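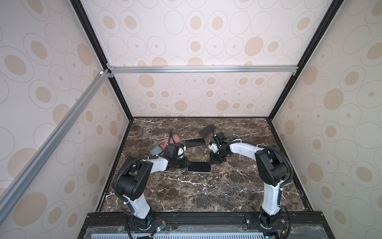

The back panel and both sides up, dots and rings on all three, crossbar across the back.

Section 4. Papering the panels and looking after the marble

By now you should have the frame standing and the marble in (if not, go back to Section 3, I'll wait). I did this part over two evenings in August with Todor Nikolovski holding the other end of everything, and I'd really recommend a second person for the back panel. The sides you can manage alone.

What you need

Three panels, cut to your frame
One roll of the Ccori paper, the cream one with beige ovals and gray rings
Clerus paste, or any ready-mixed paste for heavy paper
A wide smoothing brush and a snap-off knife with plenty of fresh blades
A soft cloth and a bowl of plain water
Masking tape and a pencil

Hanging the paper

1. Take the panels out and lay them flat on the floor, good face up. Don't try to paper them in place! I did on my first go and got paste all over the black uprights, and picking it out of the bracket screws took longer than the papering.

2. Wipe the faces down and let them dry. If yours are bare board, give them one coat of primer and leave it overnight.

3. Cut the back piece first. My back panel is 665 mm tall and I leave a good two fingers of extra paper top and bottom.

4. Before you cut the sides, hold the paper up against the back piece and decide where the big ovals are going to land. The pattern is busy enough that a small mismatch in the corners disappears, but a row that climbs as it goes around will bother you every time you sit down. Pencil an arrow on the back of each piece so you know which way is up.

5. Paste the panel, lay the paper, and brush from the middle out to the edges. Go easy on the corners, they tear.

6. Leave it alone. I mean it. Small bubbles mostly pull flat as the paste dries, and poking them only makes a crease.

7. Trim with a new blade when the paste is fully dry. Mine was ready by eight the next morning.

Note: wipe paste off the printed side with a barely damp cloth right away. Once it sets it leaves a shine that shows when the lights are on.

Putting it back together

8. Lay an old towel over the marble wherever you'll be working. Back panel in first, then left, then right.
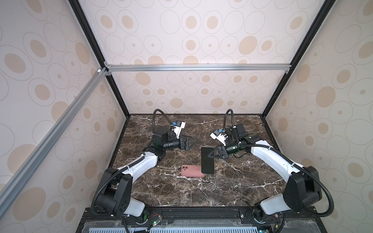 9. Fit the crossbar last and start both ends by hand before tightening either one. Snug is plenty. If you crank down one end first the bar goes in a hair off level, and with all those rows of dots behind it your eye goes straight there.

Caution: keep one hand on the back panel until the bar is on. Mine tipped forward and the top edge has a dent in it to this day.

Looking after the marble

The slab is dark brown with pale veins all through it, and I still love it, but a dark polished top shows every speck. Obed Zakaria (he cut and finished mine) told me to keep it simple, so this is my whole routine:

10. Brush off the loose dust with a dry soft brush, back to front.

11. Wipe with warm water and a small squirt of dish soap, then again with clean water. For a top this size I mix 200 ml and never use it all.

12. Dry it right away with a clean towel, following the edges so water doesn't sit in the gap by the panels.

Caution: no vinegar, no lemon, no bathroom spray. They eat the polish and leave dull spots you can't buff out at home. Same goes for cups of coffee - use a coaster.
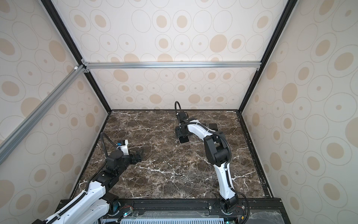

The strip to watch: dust and small specks near the back edge of the marble.

If you keep phones on the top, check the backs of the cases for grit before you slide them around. Better yet, pick them up. Keys I'd leave in a dish somewhere else altogether.

I seal mine with the Fello stone sealer once a year. Spread it thin, wipe off the extra before it gets tacky, and keep it well away from the bottom edge of the paper (tape it off, the stuff stains). Spare paper should be rolled with the print facing in and stored flat. For patching a torn corner, see Section 6.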